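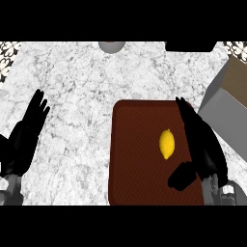
Lemon on the tray, both hands up, marble counter in the simulator.

I've been putting off writing up our house rules for simulated two-hand runs, mostly because I knew that once they were on the blog people would hold me to them. But I've had the same conversation in my inbox so many times now that I'm giving in. So, the Zummont kitchen rules, version whatever we're on!

First one: the idle hand counts. If the job is a right-hand job (a lemon on the right half of a tray pretty much always is), the left one still needs a parking spot, and the parking spot goes in the run sheet. Ours is open palm, fingers up, over bare counter and well away from the tray. I used to let people leave it wherever it ended up and then I spent most of January looking at runs where the spare arm was drifting around like a bored teenager. Write it down. Same pose at the start, same pose at the end.

Second: name things by what they are in the scene file. Not "fruit", not "target", not "yellow thing". We had 726 runs from the old Irnar set to relabel because three of us had three words for the same tray, and I did a lot of that by hand, with a lot of coffee.

Third, and this is the one I get pushback on, is what counts as a grasp. My rule is that fingers around the object is a contact, and it only becomes a grasp when the object has left the surface and stayed up for 15 frames. You can pick another number, I don't mind, but pick it before you start and don't touch it halfway through the batch. (I did that once. Never again.)
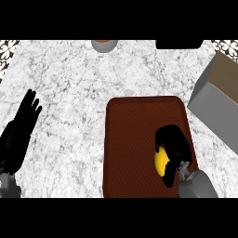

Right hand over the lemon. On our sheet that's a contact until the lift has been checked.

Nice wrap, right? I'd still want the rest of the run before I ticked the box. It's so tempting to grab one good-looking still and call it a success, and I've seen whole slide decks built that way.

Fourth: leave the clutter alone. Boxes, bowls, whatever is along the back of the counter, it all stays where the layout put it, even when it's annoying. If you slide the big box over to give the wrist more room you've made a new layout, and it gets a new number. Illa, our little logging script, will flag it anyway, so you may as well own up.

Fifth, report the bad ones. Last batch we did 70 runs and 61 passed, and the other nine are in the same folder with the same names and the same notes. I learned more from those nine than from the rest put together!

The Szénási template has a column for "operator comments", by the way, and I'd love it if people used it for more than "ok". Even "thumb looked weird" is a help to me later.

I still haven't settled what to do about runs where both hands touch the tray at once. Right now they go in a separate pile, and the pile is getting big. If you've got a rule for that, put it in the comments and I'll probably steal it.

15 comments | Share this post

We use cookies to keep this blog running. By reading on you agree to our cookie policy.

Contact | Back to top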